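物件与收纳 第11讲讲义:笔,以及笔该待的地方
Fenmont 生活设计课程 268教室 2024年11月修订

上一讲的抽屉作业还没交的同学,请在本周内交。抽屉里拍到的充电线不必解释来历,大家都有。

本讲讲笔筒。选课的时候有人来问,这个题目够不够讲一整节课。去年讲完发现不够时间,所以今年删掉了镇纸那一段,想听的可以课后来找我,我会很高兴,你未必。

一、先讲笔

笔在家居收纳的教材里地位很低,一般和橡皮、回形针并列,归入“文具及其他”。可是一件东西每天要被拿起放下许多次,又细又圆又会滚,还常常借给别人,它在桌面上造成的混乱和它的体积完全不成比例。冰箱很大,但冰箱从来不会滚到沙发底下。

从收纳的角度看,一支笔有三种状态:在用、待用、失踪。前两种之间的切换应当越省事越好,第三种应当越少越好。学校里教的收纳法大多在努力优化“待用”的样子,让它整齐、好看、颜色过渡自然。至于失踪,教材通常建议多买几支。

课上用的笔分成下面几类,作业里请沿用这套叫法:

带帽笔。帽子有两个去处:笔尖上,或者笔尾上。实际上还有第三个去处,嘴里,本课程不作讨论。
按动笔。没有帽子可丢,代价是会在衬衫口袋里自己写字。
铅笔。唯一越用越短的一类,放进深筒以后,用到后半生就看不见了。
记号笔。请横放或者帽朝下,道理下文再讲。
别人的笔。任何一类都可能同时属于这一类。

二、容器的几条要求

1. 高度。筒壁的高度取常用笔长度的一半到三分之二。太浅,笔往外倒,筒跟着倒;太深,拿笔变成钓鱼。
2. 口径。口径越大,笔的倾斜角度越大,一筒笔会像没有插好的花。很多人觉得这样有文人气息,伸手的时候就不觉得了。
3. 底重。这一条最常被忽略。笔是细长的东西,重心在筒口附近,再加上大家喜欢把最重的那支插在最外侧,倒不倒就只看谁的袖子先碰到它。
4. 内壁。看得见里面最好。看不见里面的容器,底部会逐渐形成一个沉积层,一般由一枚硬币、一颗订书钉和一小截来历不详的塑料组成。
5. 唯一性。一张桌子一个笔筒。出现第二个笔筒的时候,请先检查第一个里还有几支能写的。

第五条每年都有同学反对,说红笔要单独放。可以单独放。那么请把红笔放在它被使用的地方,例如待批改的那一摞纸旁边,而那摞纸也应该有一个期限。

三、市售笔筒两例

Zundow 的旋转式分格筒,格子很多,转起来很顺,转过头也很顺。课堂试用的时候,大家花在转它上面的时间比写字的时间长。分格的好处是分类清楚,坏处是每放回一支笔都要做一次决定。人在写完字以后通常不想再做决定,于是笔就放在了筒的旁边。这种现象我们在讲鞋柜时见过,当时叫“柜前堆积”。

Kamata 的横躺式笔盘,长条形,矮,笔平放进去,不滚,不倒,一眼看得全。缺点是占桌面,而且因为它太像一个托盘,过几天里面就会有钥匙、耳塞和一张小票。笔盘失守以后很少有人夺回来。如果你选笔盘,请接受它是一个需要定期谈判的区域。

两件样品都在讲台旁边的柜子里,可以借出去试一周。借的时候登记,还的时候请连同里面的笔一起还,少一支我也认得出来。

四、纸杯作为临时笔筒

本节是去年反馈里争议最大的部分,有同学写道:“交了学费来学用纸杯。”意见收到,本节保留。

纸杯的优点很明显:哪里都有,颜色中性,坏了不心疼,搬动的时候不用商量。它的缺点也明显:轻。一只空纸杯放一支笔,笔一靠到杯口上,重心就偏到一边去了。杯口直径大、杯底直径小,这个形状为握着喝水而设计,对站着不动这件事帮助有限。

补救办法有几种。在杯底放一点有分量的东西,干净的小石子、几枚旧硬币都行,垫一张纸巾免得响。也可以把两只纸杯套在一起,增加一点硬度,重量嘛,意思一下。还有同学提出往里面倒水,这位同学的作业我看得很仔细。

纸杯适合用在以下场合:搬家的第一周;会议室;报名处的桌子;小孩画画的时候;以及你正在等那个考虑了半年还没下单的漂亮笔筒。最后这种情况,很多纸杯一等就转正了。

放笔的动作也值得练一次。先确认杯子站稳,笔竖着到杯口正上方,再往下放,尽量让笔尾先碰到杯底,最后让它靠到杯壁上。从斜方向投进去也能成功,只是成功率和你当天的心情有关。请各组在课上各做几遍,慢一点,留意杯子在哪一刻开始晃。

递笔同理。递的人捏住笔尖一端,让对方能接到笔尾,对方接稳了再松手。听起来像幼儿园的内容,但请回想一下上次有人把没盖帽的记号笔朝着你递过来是什么时候。

练习用的桌面越素越好,一只杯子、两支笔就够讲清楚位置关系。白纸杯里斜靠着一支红帽黑笔,另一支细黑笔,银色的笔尖朝下,圆头的一端斜向上,笔离杯子还有一小段路,这段路就是本节要练的全部内容。

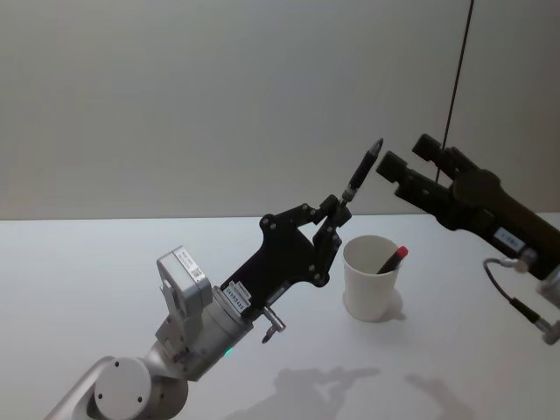

五、笔尖朝上还是朝下

这个问题每年都会引发与其重要性不相称的讨论,以下是本课程的处理方式,考核时按此执行。

盖好帽的笔,朝哪边都行。双头的记号笔横放。单头的记号笔帽朝下,墨水往笔尖走,要用的时候不会先在纸上写出一段空气。中性笔短期存放怎么插都写得出来,长期不用的建议横放。铅笔尖朝上,方便看清哪支需要削,代价是伸手时要看着点。剪刀不是笔,请不要放进笔筒,我知道你们都放了。

六、清筒练习

回家以后把自己的笔筒整个倒出来,倒在一张旧报纸上。依次做这几件事:

逐支试写。写不出来的再给一次机会,在纸上画几个圈,圈画完还写不出来,就请它离开。“放几天也许就好了”在本课程的评分标准里属于扣分项。
找帽子。没有帽的笔和没有笔的帽放到一起,看看有没有认识的。
分出“别人的笔”。能还的还掉。从酒店和银行带回来的,自己看着办。
擦筒底。沉积层请拍一张照片,再清掉。
放回。只放回本周真的用过的,其余的进抽屉,也就是第10讲那个抽屉。现在各位明白为什么作业要先交抽屉了。

七、作业

交一页纸,手写,写明笔筒清理前后各有什么,筒的高度和常用笔的长度,以及你打算改动的一处。不接受打印稿,毕竟这一讲讲的是笔。

选做:用一只纸杯代替现在的笔筒,用满一周,记录它倒过几次,每次是谁碰的。和家人或室友同住的同学,请在记录公开之前征得对方同意。

下一讲讲便签纸。请各位带一叠自己正在用的来,写过字的也可以。Teketti 那种带香味的请留在家里,268教室的窗户只能开一条缝。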